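Burkgate

Burkgate is a narrative adventure game set in a river town of the same name. I've finished it three times now, so forgive me if this entry runs warm in places!

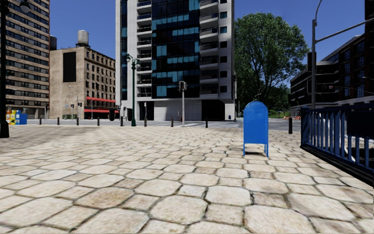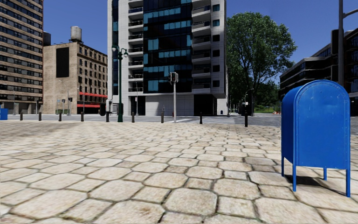
Blue mailbox, paved plaza. 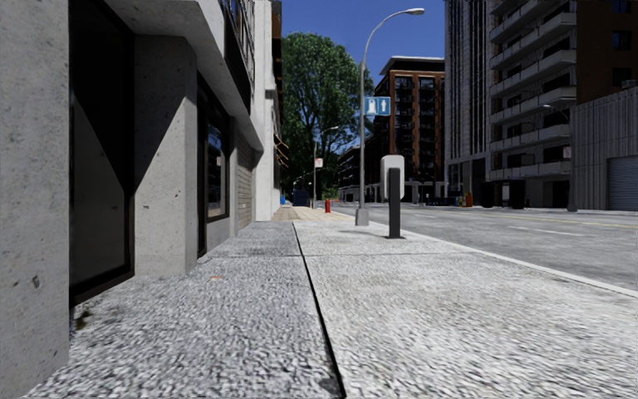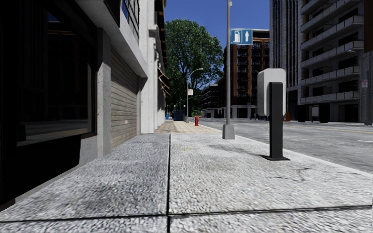 Roxana Moldovan

You play Mirjana Vasić, a piano tuner who comes home in March to sell her late aunt's house and finds 13 letters addressed to somebody called Octavian Toma. The town says he never existed. The aunt's diary says he came to dinner every Sunday – and off you go.

Most of the game is talking and reading. There's no combat at all, but there is a tuning minigame (play it with headphones, please) that opens certain doors in the Grorau Hotel. I got stuck on the second piano for a whole evening.

The script is by Liviu Roman and the music by Bence Katona, who had worked together on the shorter and much sillier Tovorthorpe. Their studio, Buzatu, first planned Burkgate as a radio play, and you can still hear that in the long ferry conversations, which some players skip and I never do.

There are 181 diary pages to collect. You only need 40 to reach the ending, but the full set adds a last phone call that changes how I read the aunt completely. A television version has been talked about by fans for ages, though Buzatu hasn't announced one.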